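Odberg Health Boards > Neurology > Migraine and sleep tracking

floso_fan
Started 2025-05-02

Okay, I'm excited about this one! The Quintanilla sleep and migraine study finally posted its first results. They followed 200 adults with chronic migraine and had them wear a wrist tracker through April. People whose bedtime moved around the least had fewer attack days, even when they slept the same number of hours as everyone else.

I've kept a steady bedtime for 13 nights now and my mornings feel so much better – no aura at all this week.
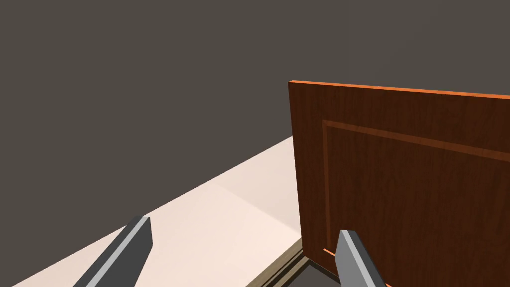
Marcus Tillman
Glad you're feeling good, but I'd go slow with this. One month is short for migraine. Mine come in clusters, and I could pick a month that makes anything look great.

ornenine80
Agree with Marcus on the length. Couldn't it run the other way too? A bad attack wrecks my bedtime for days.

floso_fan
Good point, and they do bring it up! They took out the two nights after each attack and the link got smaller but was still there. Page 4 of the PDF.

Marcus Tillman
Missed that, thanks. Still want to see a control group.

kettle_lou
I don't care much which way it runs, lol. It's free and my neurologist has been on me about bedtimes for years. Starting tonight – does anyone log theirs on paper?

ornenine80
Paper here. Cheap notebook, one line a night.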